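Sun 1 September

My bicycle was stolen in January, from the rack behind the train station in Fevetmont. I did not write about it then. I was too angry, and when I am angry my English becomes very short. Now the case is closed, so I can tell it with more calm.

I used a good lock, or I believed it was good. The officer at the desk told me that a lock like mine is cut in 60 seconds. He was polite. He gave me a form of 5 pages, and one question was if I could name a suspect. I wrote "no" and felt a little stupid.

What I did not have was the serial number. I had the receipt from the shop, Clellonitz, but on the receipt there was only the model and the color. The shop looked in the computer and they had changed the system two years ago, so the old sales were gone. Without the number the police can find your bicycle and still not give it to you. I did not know this. In my country we have a small sticker from the city, and I thought that here it is similar.

For two months I looked at the online sales every evening. One time I saw a bicycle in Rumari with the same scratch on the left side of the frame — I was almost sure. I sent the link to the police and did not write to the seller, as the officer had asked me. An answer came after some days: the bicycle was checked and it belonged to another person, who could prove it. So I was wrong, and I was glad that I did not go there alone to shout at somebody.

The letter about closing the case arrived last week. It says they can open it again if there is new information. The insurance paid a part, less than I hoped, and with this money I bought a used one on Salazar Street. The first thing I did at home was to turn it upside down and copy the number from under the pedals. I have it now in my phone and on a paper in the kitchen drawer.

My neighbor says I should keep it in the hallway. The hallway is narrow and the landlord does not like it, but I am doing it anyway until he writes me a letter.

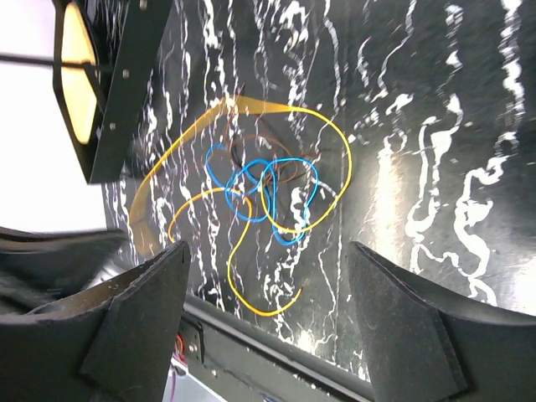
Comments are open for two weeks. If you write about your own stolen bicycle, please do not put the name of the person you suspect, I will have to delete it.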